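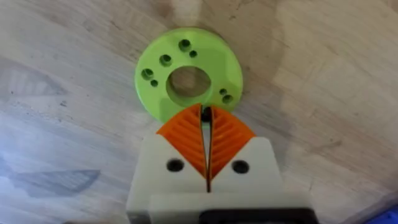

## Session 7: Ballast water, or why the harbor has new crabs

A ship without cargo rides too high, so it takes on seawater. It then carries that seawater somewhere else and lets it go, along with whatever was living in it. The larvae don't pay for the passage.

Read Tarawneh's notes on the *Andiden* before class. She's short with the owners, and they earned it.
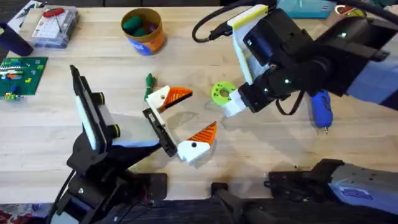

## Terms to know

- **Exchange:** swapping coastal water for open-ocean water
- **Treatment:** filters, then UV or chemicals
- **Record book:** where optimism is kept

Bring a calculator. The *Andiden* problem starts with 292 cubic meters in the forepeak tank 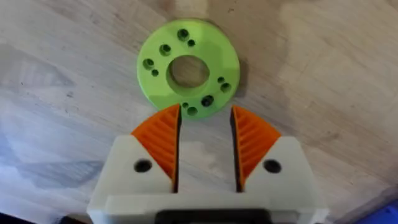

and a pump that moves 27 an hour on a good day. Assume a good day.

Questions to Nour Daher, room 2082.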